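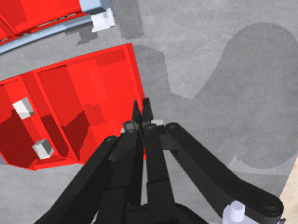
Sorting out a button jar is my favourite job for a rainy February afternoon, and it's dead easy! Tip the lot onto an old towel and split it by colour first, then by size (I stop at 20 to a pile or I get muddled).

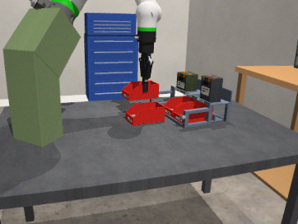 Buttons with shanks need a bit more room, so I keep mine apart from the flat ones. A red plastic bin with an open, sloped front is lovely for these, and the small white label on the front is the spot for the size. Thread any matching sets onto cotton and knot it twice.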